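October 29, 2021

Oral history notebook, Limham recordings. Transfer and first listening, tape 2312.

Took the cassette out of the cold cupboard at nine and left it in its case on the bench for two hours before winding. Shell is screwed, not welded. Pressure pad present but loose, so moved the tape into a spare shell. Leader on side A had parted from the hub and was re-spliced. Wound through once at play speed in each direction before transfer.

Azimuth set by ear on the interviewer's voice, as there are no tones. Side A needed a small correction and side B none, which suggests that the two sides were recorded on different machines or on different visits. The interviewer does not give a date on either. The label says January and no year.

Mains hum is present throughout side A. Left in the master. A notch filter was tried on the listening copy and then removed, because it thinned the speaker's voice and he is already hard to follow when he turns away from the microphone.

Contents, side A. The speaker gives his surname as Wieser and says he was born over the chandler's in the lower street, the younger of two brothers. Father a rigger, later a night watchman at the yard. The family moved inland when the father's chest got worse. He places the move "the winter the slip froze", which ought to be datable from the harbour log. Long passage on the walk to school, with the names of the farms in order. I have written these out by sound only. One of them is either Gerine or Gerrin. The parish map has a Gerine but on the wrong side of the river for the route he describes, so I have left it in square brackets.

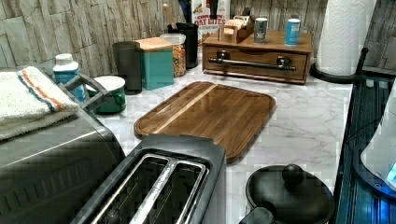 Side B is mostly about food and the house after the move, and is the more useful half for the domestic index. He describes bread kept in a crock under the stairs and toasted on a fork at the range, one slice at a time, the children served by age. The index has no heading for this. Under "toast" it has only electric toasters, and the sub-heading assumes the ordinary pattern with two long slots in the top, so a fork at an open grate cannot be filed there. Have proposed "toasting, open fire" as a separate heading with a cross-reference. The same passage has the washing day and the copper, already covered.

There is a break on side B where the recorder was stopped and restarted. Before it he is speaking of his brother going to sea on the Ivimura. After it he is on the subject of hens. No attempt made to join the two. The transcript marks the break and gives the counter reading. The ship's name is clear on the tape, he spells it, but I can't find it in the printed lists for the port. It may have been registered elsewhere.

Transcription took around four hours for the pair of sides. Dialect words kept as spoken, with no standard form in the text. False starts kept where he corrects a fact and dropped elsewhere, as in the other Limham transcripts.

Hannelore Bühler listened to the farm names in the afternoon and disagrees with two of mine. Her readings are pencilled in the margin of the draft and mine stand until one of us has seen the tithe map.

To do:
Harbour log for the frozen slip.
Crew lists for Ivimura, other ports.
Ask whether the donor has the second cassette case, as the inlay card in this one belongs to a different tape.
Checksums for both masters still to be written to the register.
Original back in the cold cupboard, new shell, old shell bagged with it.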